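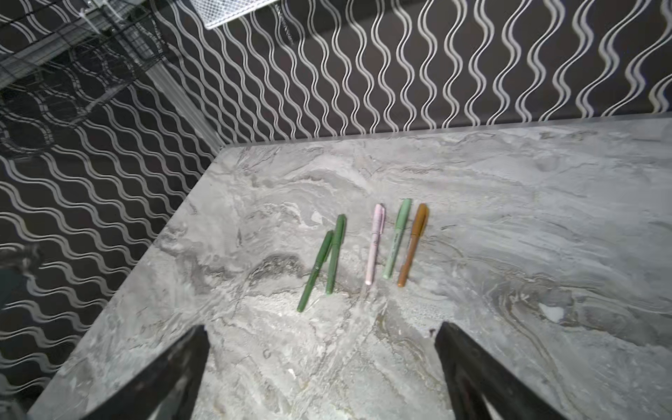 23 March 2020

Ink bench, Vovside. Fading and water tests on the record inks, continued from last week's pages.

Pulled the window strips first thing. They've had 30 days on the south side, taped to the glass under half a card so one end stays covered. Iron gall blend from Adeyemi: exposed end a bit grayer, edge of the card still hard to find unless you tilt it. Good. The blue-black from the Narnport batch is another story, blue has gone almost completely and what's left is a weak brown-gray. Readable, but I wouldn't sign anything with it. Cheap violet went pink and then mostly went away. No surprise there.

Deok-su wants the strips kept flat and dark from now on so we can compare in August. Put them in the black envelope, second drawer, NOT the tray. The tray gets light from the door.

Water. Same writing on three papers: the office copy stock, the ledger paper, and the cotton rag offcuts. Wrote Friday, left over the weekend, so dry by any standard. Then dishes of plain tap water, face up, lifted out with the plastic screen so I don't tear them like last time.

Copy stock — Adeyemi held, slight halo on the heavy downstrokes. Narnport bled at once, blue cloud in the dish before I'd let go of the screen. Line underneath stayed, thin and gray.
Ledger — both better. Sizing is doing most of the work I think. Adeyemi no visible change. Narnport bled slower and left more behind.
Rag — odd one. Adeyemi fine on the front but there's show-through on the back that wasn't there Friday. Need to check if I had the sheet the wrong way up. One side of that stock is rougher and I didn't mark it. Mark the sides!!

Ran the dishes again with a drop of dish soap, only on copy stock, ran out of the others cut to size. Soap made no odds to Adeyemi. Narnport lost what little it had.

Alcohol swab, quick one. Gel refill from Bundham smears if you swab it inside a minute of writing, leaves a clean line if you wait till after lunch. Have to do this properly with set times. Waiting "till after lunch" isn't a set time.

Dae-han's question from the phone call: does the gel count as permanent for the parish registers or not. My answer for now is don't know. It's pigment so light shouldn't bother it much, and the water strip came out as sharp as it went in. But it sits on top of the paper. On the ledger stock I could lift some of it with a scalpel, held flat, and not leave much of a scar. Iron gall I couldn't, had to dig. For a register I'd care more about that than about fading. He won't like it as the gel is easier for everybody to write with.

Flow. Third bottle of the Adeyemi has sediment again. Let it stand upright since Thursday, drew from the top with the pipette, fine. Drew from lower down, gritty, skipping on the upstroke. Lot 312 on the label. The other two bottles are lot 76 and both clear right down to the bottom. So either 312 is older than they say or it got opened and aired before it came to us. Cap liner looked ok. Write to them, ask for fill dates, don't accuse anyone.

pH strips: 312 reads the same as 76 as near as I can tell by eye, but the strips are past their date and the ink stains them so dark you're guessing. Order new strips. Or try the diluted way, one drop in a spoon of distilled. Deok-su says diluting throws the reading off, I say it's still a fair comparision if both get the same treatment. Not settled.

Dip nibs. The steel one I left uncleaned in the gall ink on purpose has pitted on the left tine, orange at the slit. The rinsed one next to it is clean. Will photograph both under the loupe when I find the ring light.

Also heat: left one strip of each on the radiator cover overnight. Nothing from any of them except the rag strip has curled and is now a nuisance to tape down.

To do
recut all three papers, pencil an F on the front side
timed alcohol swabs on the gel, 1 min, 10 min, 1 hour
letter to Adeyemi re lot 312
new pH strips, distilled water is nearly out too
ring light??
call Dae-han back before he orders a box of the gel

Working from home might start tommorow, nothing definite yet. If so I'll take the envelope and the loupe with me and Deok-su keeps the bottles. The second set of window strips stays up on the glass where it is, started this morning, card on the left half.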